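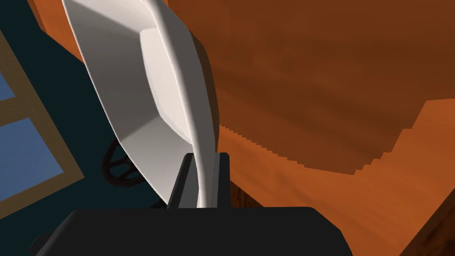

Prirnon Household Words

A word list of everyday names for things found in kitchens, sheds and laundry rooms, with regional variants. Version dated Jan 14, 2023.

Contents

The list has 2312 entries in one file, words.csv, encoded as UTF-8. Each row holds a headword, a variant, a region code and a short note. Notes are free text and may be blank.

Sources

Most entries come from 39 written interviews collected by Glória Macedo. The rest were copied from old shop lists and checked by Kamran Abbasi. Entries from shop lists are marked S in the fourth column — interview entries have no mark.

Regions

There are 20 region codes. The full names are in regions.txt. Codes 7 and 12 were merged in June and both now point to the same name. Old files that use 12 will still load.

Known problems

Some 33 entries have a variant but no region. Spelling of compound words is not consistent: "dish cloth" and "dishcloth" both appear and have not been joined. Words for tools are thin compared with words for cookware.

Use

Free to copy and change with credit to the Prirnon list. Send corrections as a plain text file with one entry per line, and give the region if you know it. Please do not re-sort the file before sending it back.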